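Kenetti Home Support
Ticket: Wipe-down job never finishes, arm parks and sulks
Status: Open (waiting on customer)
Product area: Arm and gripper / Kitchen chores / Simulator
Opened by: Darnbridge Kitchens

Opening message

We fit kitchens. We do not, as a rule, clean them afterwards with any great joy, so when Greltamgate offered us an arm on a trolley that would wipe down worktops and put the taps through their paces before handover, we said yes before they'd got to the price. The price was 2,000 for the season, and then there was the software.

The job that fails is called "tap and wipe". It is meant to go up to the fitting on the wall, take hold of it, turn it on, turn it off, let go, pick up a cloth and wipe the surface in front. My apprentice does this in under a minute while looking at his phone. The arm sets off well enough, opens its fingers, gets somewhere near, and stops. After a while we get the message "Target confidence low, holding". It then holds until somebody presses the red button or the tea is ready.

What we have tried so far:

Turned it off and on. Same.
Turned it off and left it off over lunch. Same, but a nicer lunch.
Moved the trolley nearer. It stopped sooner.
Put more lights on. "Target confidence low, holding".
Ran the job without the cloth stage. It still stops at the tap, so the cloth is innocent.

Please advise.

Support, first reply

Thanks for the detailed report. Could you run the same job in the simulator that came with the arm and tell us whether it stops there too? Pick one of the tiled rooms, leave the lighting on default, and run it at least 27 times, which is the smallest batch the report tool will accept. Please also confirm the software version from the About page.

Darnbridge Kitchens

Version 11. I asked why the smallest batch is 27 and the help page said "see batch sizes", and the batch sizes page said "27".

Ran it overnight. It does the same thing in the simulator as it does on site, which I suppose is a compliment to the simulator. Of the 27 runs, the summary lists every one as "held before grasp". No crashes, no collisions, nothing dropped. You can't drop what you haven't picked up.

One from the gripper view is attached. Yellow tiles on the wall, brown octagons on the floor, and a little white and navy mosaic as well. I have been in this trade a long time and have talked customers out of less. The tan fitting is over at the far right and the fingers are open with nothing in them, pointing more at the meeting of wall and floors than at anything you could turn.

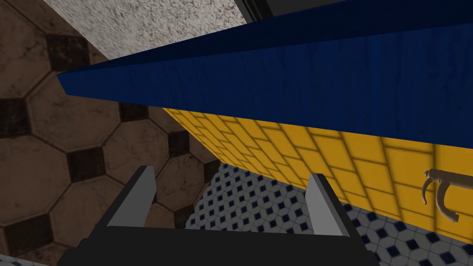

Anežka Malý: Before you spend another night on it, check which target the job is using. We had months of this with window catches. If the job was taught on one shape of handle and you give it another, it goes looking for the old one, and it is far too polite to grab the wrong thing. I'd sooner have that than the other sort, mind. Ours once turned a catch with such conviction that we had to order a new window. Machines can do chores now, as long as it's the same chore in the same place with the same handle, and at that point you have more or less bought a dishwasher.

Darnbridge Kitchens

That's cheered me up no end. Where do I find the target?

Support, second reply

The customer above is on the right lines. Go to Jobs, then Tap and wipe, then Edit, then Target. If it says "lever, single", the job expects one straight lever. Change it to "any fixture, ask first" and run a fresh batch. We would also suggest raising the approach limit from the default. It counts small arm movements, and at 2,000 the arm may be giving up before it has turned far enough to get the fitting in the middle of its view. Try 3,000.

Darnbridge Kitchens

It did say "lever, single". Changed it, put the limit up to 3,000 and ran another 27.

Results: 11 runs reached the fitting and took hold. The rest held before grasp as before, only later, so I now get to be disappointed at greater length. Of the 11 that took hold, the report says "turn complete" for all of them. It got as far as the cloth in four and finished the wipe in none. The log for those four ends "cloth located, cloth located, cloth located". I believe it. It knows exactly where the cloth is. We all do.

For comparison, Perić had a go by hand with the practice controls and did the lot, tap and cloth, on his second try, and complained about the delay on the left finger throughout. I haven't noticed a delay but he wants it written down, so it is written down.

Support, third reply

That is good progress. The cloth stage is a known problem with soft objects in version 11 and is being looked at. There is a patch due in July. In the meantime you can split the job in two, so that the arm does the tap check and a person does the wipe.

For the finger delay, please send the file called grip_timing from the practice session.

Darnbridge Kitchens

So the arm turns the tap on and off, some of the time, and a person stands beside it with a cloth. Right. We'd got as far as the person with the cloth on our own.

I'll split the job and leave this open until the patch. The timing file will follow once Perić remembers which laptop he used.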